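The Lindlow Cup

My father left me half a racehorse and a house with pink walls, and for a long while I could not have told you which was the bigger worry. The horse was named Plultik, a long-legged bay with a habit of looking at the crowd when he should have been looking at the rail. The other half of him belonged to my aunt, who had opinions about everything he ate.

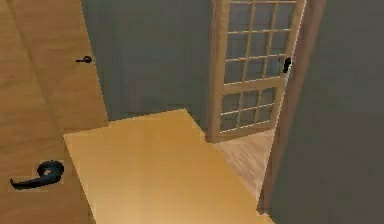
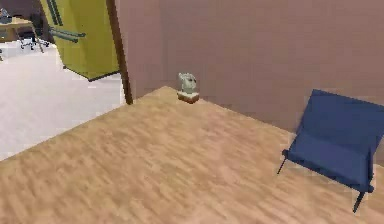
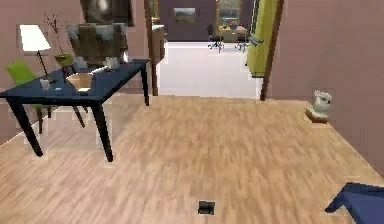
Inside the house, three views.

We ran him first in January, at Cabrera, over ground so heavy that the jockey came back the color of gravy. He finished next to last, and my aunt said he had been saving himself. She said it again in the spring, when he was beaten by a mare called Niltadard who seemed to do it at a jog, and I began to think that a horse could save himself right into old age and never spend a penny of it.

But you get fond of them, you know. I got fond of the early mornings too, of the steam coming off his back and the coffee in the tack room that tasted of saddle soap (I drank it anyway, two cups, every time). By summer I was driving over before work just to stand at the fence and be ignored by him.

The Lindlow Cup drew a big crowd that year. Plultik was in gate 4, and my aunt wore the green hat she'd been married in. He broke slowly, as he always did, and had himself a good look at the grandstand, and I put my hands over my face and listened to the rest of it. I heard the announcer say Niltadard, and Niltadard again, and then, somewhere past the far turn, I heard him say our name in a voice that had gone up a little at the end.

When I took my hands away there were two horses and hardly any track left. My aunt was hitting me on the arm with her program, keeping time with his stride, and I was shouting something, I have no idea what, and a man I'd never met was shouting it with me.

He lost by a nose. We stood at the rail afterward, hoarse and grinning like winners, while he blew warm air down the front of my good coat and looked past me at all the people.

"Saving himself," said my aunt, and she went off to find him a carrot.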